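Textile care bench notebook – Reltham house, upstairs bedroom
June, started 9:40 a.m.

Knitwear day. Jolene Grimshaw has been asking since spring for a folding method for sweaters that survives contact with a real household, and the folding table downstairs is under Renzo's zipper samples, so I have the bed. The bed is fine. The bed is soft, which every folding guide I own advises against, and which is also where every person I know folds their sweaters.

Subject is the red one. Wool blend according to Bushra Durrani, who gave it to us and has declined to be told how it's doing. It has been through the Kadrić drawer test (50 openings, 50 closings, stuffed in behind the jeans) and came out with a crease across the front that I've been looking at all week.

Notes on spreading out. Knits don't lie where you put them. You pull a corner down and the side seam wanders off to see what the other corner is doing. Best results so far come from taking hold at the hem and the side together and easing it outward a little at a time.
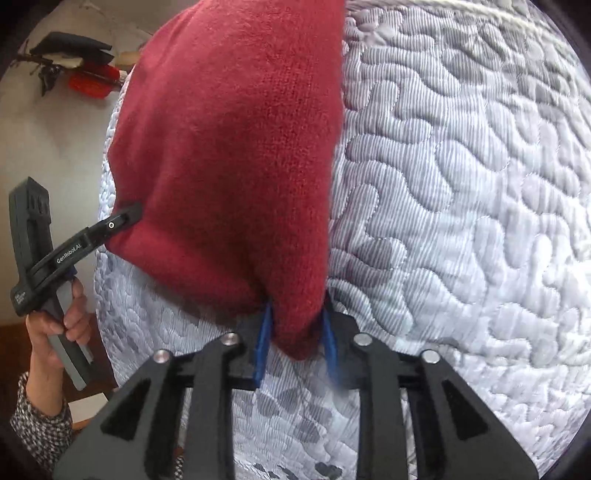
Pulling hard gets you a longer sweater and the same crease. I did this in April to a gray cardigan of Max's (Maximiliano Requena, who has been decent about it) and it now fits his brother.

The quilting is a nuisance I hadn't planned for. All those puffy channels grip the underside of the wool, so the top layer moves and the bottom layer stays home. On a smooth sheet you can slide the whole garment over in one go. On this bedspread you have to lift and set down. Writing that in the method as a proper line, since Panagiotis Begović will otherwise ask why his took twice as long.

Method as it stands, 11:15 a.m.:

1. Lay the sweater down any old way and find the neckline. If you can't find the neckline you are looking at the inside, or at a scarf.

2. Hem next. Take hold of it low and draw it away from the neck until the body stops bunching. Small pulls. The ribbing at the neck likes to curl and should be left to it for now.

3. Sleeves. Reach in and check neither one is inside out. Raglan shoulders make this harder to judge because the seam runs off on a diagonal and there's no obvious corner to aim at. I have twice folded a raglan along its own seam and ended up with a sort of kite.

4. Before any folding, hold the hem and look at what's still bunched. Fix that first. A wrinkle that goes into the fold comes out of the drawer with interest.
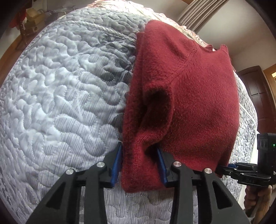

5. Sleeves across the back, cuffs toward the hem. Then thirds, bottom up. Halves if the drawer is deep, and the Pliltent drawers are not deep.

6. Pat it. Jolene wants this taken out as unscientific. It stays.

Still to settle: whether to de-pill before folding or after. Before makes sense, but the fuzz ends up all over the bedspread. Renzo Leone says he has a fabric comb, and has been saying it for a month.

Also the Memero sheet allows 200 words for the printed instructions. I have 159 and haven't put in the bit about the quilt. Something will have to go, and I suspect it will be the kite.

12:30. Stopping for lunch. Drawer test on the new fold this afternoon, same drawer, jeans back in front. If it holds I'll try the heavy fisherman's knit, 600 grams and no manners.

Reltham house notebooks – questions to Jolene Grimshaw, upstairs office – please don't copy pages without asking – Back to top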